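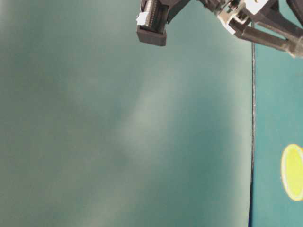
The teal top, with the thin dark edge running down the right side.

Zivlow Bench Cover in teal, reviewed by Perrine Ferrand

I distrust anything sold as a "work surface system." In my experience that means a sheet of something with a price on it. The Zivlow cover costs $80, which is a lot to pay for a sheet of something, so I kept it on my bench from March until now before writing a word.

The color first, as the listing makes such a fuss over it. They call it a true even teal. Mine shifts all over the place depending on the light. You get sea-green, then a dusty blue-green, then a washed-out gray with a pale streak of glare across the middle. I don't mind the look, but if you do close work, that glare is a nuisance. I ended up moving my lamp to the other end of the bench, and I still tilt my head more than I'd like when I'm threading a needle.

Cleaning is where I expected to be let down, and I was only half right. Pencil comes off with a damp cloth. White glue peels away if you leave it overnight. Permanent marker is another matter. The leaflet says it wipes clean "in moments," and I gave it 3 tries with rubbing alcohol before I gave up and put the cutting board over the spot.

It lies flat, I'll grant that. My old Vaughan cover had a curl at one corner that never went away, and I used to hold it down with a jar of buttons. The Zivlow came rolled in a tube and was flat after two days under some heavy books. It hasn't crept around on the bench either, even when I'm leaning on it to cut felt.

What I can't recommend is using it for hot glue. The instructions are vague on heat ("suitable for most hobbies" is all they say), so I asked customer service and got a link back to the same instructions. I use a scrap of tile for the glue gun now.

Against the Iven cover, which is cheaper and comes in gray only, I don't see twice the quality. The Iven feels thinner and a friend's has a nick in it after a year. She also paid a good deal less and doesn't fret over it. The Grurine is closer in weight, but I've only used one at a class and wouldn't want to judge it on that.

If yours is on sale and you like the color, fine. At full price I'd wait. I'm giving it 3 out of 5, and one of those is for lying flat.

Updated 13th June: the marker is still there.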